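Print this chapter E-mail this page

Chapter 3
Good practice at the shared bench

3.1 What this chapter covers

The last chapter dealt with machines that work inside a fence. Many of the machines you will meet have no fence. They sit on an ordinary table, next to ordinary things, and people reach in and out all day. The rules for this kind of work are shorter and easier to break.

By the end of the chapter you should be able to write a bench sheet, check a hand-held gripper before use, and decide when a task that involves a heated appliance should be stopped. You will need the risk table from Chapter 2.

3.2 Rules, standards and house practice

Three kinds of document govern a workbench. The law sets out the duties of the employer and the worker. Standards describe an agreed way of meeting some of those duties. House practice is what a particular lab writes down for itself, and it is the part you will read most often.

House practice may be stricter than a standard but must never be weaker. At the Bratcombe teaching lab the house rules for bench work fit on 2 pages and are signed again each November. The Clanetham workshop uses a longer set with 77 numbered items. Svenja Bachmann, who revised the Clanetham set, found that most people could recall the first page and very little after it. She moved the items on heat, cables and hands to the front.

3.3 The bench as a work area

Treat everything within reach of the gripper as part of the work area, including items that take no part in the task. A bottle, a spare tray or a loose cable can be knocked or caught. List these items on the bench sheet and decide whether each one stays.
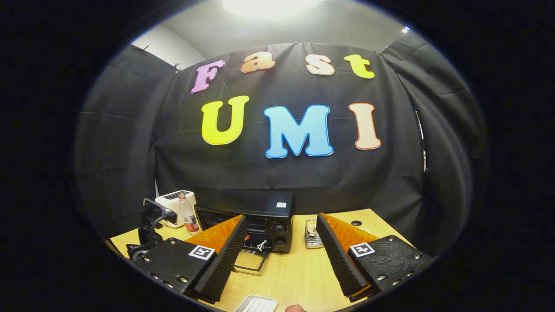 Figure 3.1 A kitchen task bench seen past the fingers of a hand-held gripper. The square markers are on the front faces of the fingers.

Before a session, the operator checks the fingers. Screws should be tight, pads firmly seated and markers clean and flat. A marker that has lifted at one corner can give a false reading of finger position – replace it, and do not press it back down. The operator's own hand stays behind the fingers while the gripper is closing.

Drinks are a common point of dispute. The Siliņa rules, written by Jonas Rüegg for a small assembly shop, ban all liquids from the bench unless they are part of the task. Other shops allow a closed bottle. Either rule can work if it is written down and applied to visitors as well.

3.4 Heated appliances

An oven or toaster on the bench needs its own line on the sheet. Record who may switch it on, how it is switched off in a hurry, and what is allowed near it. Fabric, foam and paper should be kept well clear of any appliance that is to be heated. Curtains used as a plain background are often forgotten when the sheet is filled in.

Racks and trays are treated as hot until someone has tested them. Practise the movement with the power off first, then go through the sheet again before any heat is used.

Related items
Chapter 2: Reading a risk table
Worked case: the Prelen packing line
Blank bench sheet
Changes to this chapter, 29/01/2022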